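24 de junho de 2019
De: Laurier Sawatzky
Leitura: 5 min

Re: alguma máquina já dobra roupa?

Olá, gente,

Desculpem a demora a responder, andei a semana inteira enfiado numa caixa de parafusos. Li a mensagem da Kristýna duas vezes, a segunda já com café, e queria pegar em algumas coisas porque acho que ela tem razão em quase tudo, menos no pessimismo.

Kristýna Procházka escreveu:

> Volto à pergunta que fiz na lista em novembro e que ficou
> sem resposta decente. Tirando os vídeos acelerados, há
> alguma máquina que faça uma tarefa de casa de ponta a
> ponta? Aspirador não conta. Máquina de lavar também não,
> porque quem separa, enche, esvazia e dobra continuo a
> ser eu.
>
> Aqui na oficina da Maluleke temos um braço que põe peças
> metálicas numa bandeja, 168 por turno, sem reclamar. Mudem
> a bandeja três dedos para o lado e ele fica a pousar peças
> no ar. E querem convencer-me de que o primo dele vai
> arrumar a minha sala?
>
> A minha aposta: nem daqui a muitos anos. Convençam-me do
> contrário, mas com coisas que tenham visto, por favor, não
> com folhetos.

Bom, vamos lá!

Primeiro, o braço da bandeja. Eu conheço bem esse tipo de bicho, na Carness tínhamos dois iguaizinhos e passei um inverno a ensinar-lhes posições ponto a ponto. Não me parece justo julgar o primo por ele. O da bandeja é cego, repete coordenadas e mais nada, e para peça metálica em posição fixa é exatamente o que se quer (barato, rápido, e o pessoal da manutenção sabe consertar). Quando alguém muda a bandeja de sítio, a culpa é de quem mudou a bandeja. Já pôr uma câmera a olhar para o que está à frente e decidir onde pegar é outra conversa, e aí sim as coisas andaram bastante nos últimos tempos.

Agora, roupa. Roupa é terrível! Uma peça metálica tem a mesma forma hoje e amanhã. Uma camiseta atirada para cima do sofá tem uma forma nova cada vez que se atira, e metade dela está escondida por baixo da outra metade. Onde é que está a manga? Qual é a frente? Nós resolvemos isso sem pensar: pegamos por um canto qualquer, sacudimos, e a gravidade faz o resto do trabalho. Experimentem dobrar uma camiseta com duas pinças de cozinha, uma em cada mão, sem sacudir. Eu experimentei. Levei uma eternidade, e a minha mulher entrou na sala a meio e saiu outra vez sem fazer perguntas.

E o tecido esportivo, esse brilhante, é dos piores. Escorrega, faz reflexos em cada prega, e a malha furadinha confunde qualquer sensor de profundidade que eu tenha usado. O algodão grosso é um santo ao lado disso. Toalha então nem se fala – a toalha é um retângulo, tem quatro cantos, é a peça que toda a gente escolhe para a demonstração. Quando virem um vídeo de robô a dobrar, reparem: é toalha. Quase sempre é toalha.

A Kristýna pediu coisas vistas e não folhetos, então falo do que vi. Fui à Umosano há duas semanas ver a montagem deles, dois braços com garras de dois dedos, e fiquei lá uma tarde inteira. O que me interessava era a primeira parte do movimento, que é a que falha sempre: meter o dedo por baixo do pano sem empurrar o pano para longe. Parece nada. Em cima de uma mesa dura o dedo raspa e a roupa foge, em cima de uma almofada o dedo afunda um bocado e há mais margem, mas depois a almofada agarra o tecido e vem tudo enrugado. Cada superfície tem a sua manha.

Conto isto porque a lista aceita anexos até 300 KB e consegui espremer um:

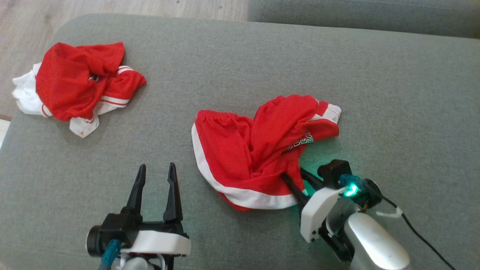

Calção vermelho com os dedos da garra direita já metidos por baixo do pano, garra esquerda ainda aberta. A camisa (acho que é de basquete) no monte lá atrás.

Olhem para a garra da direita. Levanta só uma prega do calção, fica um montinho de pano por cima dos dedos e o resto continua pousado na almofada. Para mim esse é o momento que vale a pena discutir, muito mais do que a dobra final. Se a pega for boa, o que vem depois é geometria: levar este ponto até ali, largar. Se for má, a máquina dobra o nada com muita elegância, como o vosso braço da bandeja.

E reparem que o calção está amarrotado mas espalhado, dá para perceber onde fica o elástico da cintura. A camisa está num molho. Eu começaria pelo calção também, e deixava a camisa para alguém com mais paciência do que eu.

Dito isto, respondendo à pergunta: de ponta a ponta, numa casa normal, sem ninguém por perto, não vi. Vi pedaços. Pegar, esticar, uma dobra, às vezes duas. Tenho na cabeça 3 problemas que ninguém com quem falei resolveu bem ao mesmo tempo: encontrar o canto certo numa peça embolada, perceber que a pega falhou e tentar de novo sem ajuda, e fazer tudo isso num tempo que não dê vontade de empurrar a máquina para o lado e dobrar a coisa à mão. O segundo é o que me tira o sono. Uma pessoa sente logo que o pano escorregou. Muita garra por aí continua a viagem toda contente sem nada entre os dedos.

No chão de fábrica estou bem mais otimista. A Hanusach anda a experimentar uma célula para separar panos de limpeza, limpos para um cesto, sujos para outro, sem dobrar coisa nenhuma. Isso acho que pega depressa! Ninguém quer fazer aquilo, o pano pode cair de qualquer jeito, e se falhar um de vez em quando não acontece nada de grave. Se eu tivesse dinheiro para apostar, punha-o aí e não no sofá de ninguém.

Kristýna, uma pergunta de volta: o vosso braço tem entrada livre para uma câmera? Se tiver, tenho cá uma velhinha guardada e mando-te com o suporte. Não vai arrumar a tua sala, mas pelo menos deixava de pousar peças no ar quando a bandeja anda. Preciso é de saber o modelo do controlador e o diâmetro da flange, que da última vez mandei o suporte errado e voltou tudo para trás.

E se mais alguém aqui tiver garras com dedos finos, digam como fazem a ponta. Eu ando a lixar as minhas em cunha, mas gastam-se depressa e ficam com uma rebarba que puxa fios. Já estraguei duas camisetas boas e uma que nem era minha.

Abraço a todos,
Laurier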